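Gripper width drift

Gripper width drift is a fault in hand-held and robot-mounted parallel grippers in which the opening reported by the gripper's sensor slowly stops matching the real distance between the fingers. It is also called jaw offset error or, in some service manuals, false zero. The gripper keeps working and usually gives no warning. The error shows up later, when a robot trained or programmed with the bad readings closes too early, too late or too hard.

The fault is best known from hand-held grippers used to record demonstrations, where a person does a task with a gripper in each hand and the recorded motion is later used to train a robot arm. It also occurs on arm-mounted grippers, but there it tends to be found sooner, as the motor current rises when the fingers meet before the controller expects them to.

Causes

Most cases come from the fingers and not from the sensor. Printed fingers are often held by screws that run into threaded metal inserts pressed into the plastic. When an insert turns or lifts, the finger can lean outward by a small amount under load and return when released. The sensor, which sits on the drive side, sees none of this movement.

A second cause is wear on the finger pads. A pad that has lost material closes further than a new one, so the stored zero point no longer means "fingers touching." Replacing only one pad of a pair makes the problem worse, because the two fingers then meet away from the center line.

Slipping drive belts, loose magnets on rotary encoders and strain on the signal cable make up most of the rest. Cable strain is the hardest to find. A cable that hangs from the back of the gripper moves with every turn of the wrist, and a damaged wire may give good readings in one position and poor ones in another.

Effects

In recorded demonstrations, drift produces data in which the gripper seems to hold an object that it is not touching, or to pass through one that it is. A few such recordings in a large set do little harm. If one gripper of a pair was off for a whole week, the trained robot may drop objects with one hand and crush them with the other.

Small, stiff objects show the fault first. A jar, a bottle cap or a metal tube does not give way when squeezed, so a few millimeters of error is enough to turn a firm grip into a miss. Soft objects such as cloth and sponges can hide it for months.

The Omura case

The fault became more widely discussed after a run of failures at the Omura test site, where a two-arm machine was being taught to pick up small containers and set them down on a raised platform. The machine used grippers built around the Jullex drive unit. Of 400 demonstrations recorded in August, 26 were later found to have a false zero on the left gripper. They had all been made after a finger change, and the zero point had not been set again.

The error was not noticed during recording. It came to light when the machine closed on a glass container with far more force than planned and broke it. A worker who was clearing the table at the time received a small cut on the hand. The site report, written by Bienvenido Lagman, listed two separate failings: the missing zero check, and the fact that a person could reach into the work area while the arms were powered. The second was treated as the more serious.

After the report, the site stopped using the affected recordings and added a key switch that cuts arm power before anyone steps up to the table. The Jullex start-up routine was later changed so that it asks for a full close and open before each session.

Detection

The usual test is a gauge block of known width. The operator closes the gripper on the block and compares the reading with the marked size. The test is done at 3 widths, since a worn pad gives the same error at each width while a leaning finger gives a larger error as the grip force goes up. Görtz sells a stepped gauge for this purpose, and many shops make their own from aluminum bar.

Fingers, screws and inserts are checked by hand with the power off. Any side play that can be felt is too much. On hand-held units the cable should be flexed along its full length while the reading is watched.

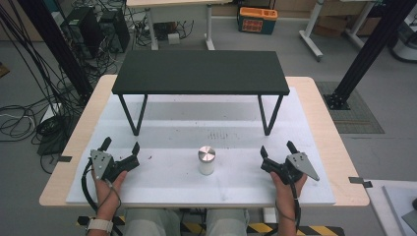
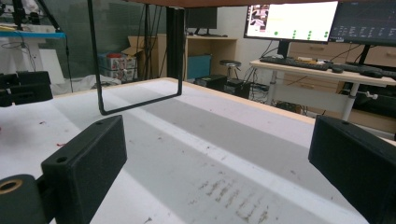
Two hand-held grippers at a work table with a small jar-like object and a low black platform; the second picture looks out between the fingers of a gripper.

Video can also be used. Where a camera on the gripper has both fingers in view, the distance between them can be measured from the picture and compared with the sensor value. The Serkex checking tool does this for every recording and flags any file in which the two differ for more than 19 consecutive readings. The method fails when a finger is hidden by the object being held, and it needs a new camera calibration if the camera mount has been bumped.

Correction

Recordings with a fixed offset can often be saved by subtracting the error - provided that the moment it began is known. Recordings from a gripper with a leaning finger generally cannot, because the error changes with force and force is seldom recorded. These are removed from the set.

On the hardware side, pads are replaced in pairs and the zero point is set again afterward. Loose inserts are not glued back in place. The whole finger is replaced, and the old one is marked so that it does not find its way back into the parts drawer.

See also: Backlash; Encoder; End effector; Lockout procedure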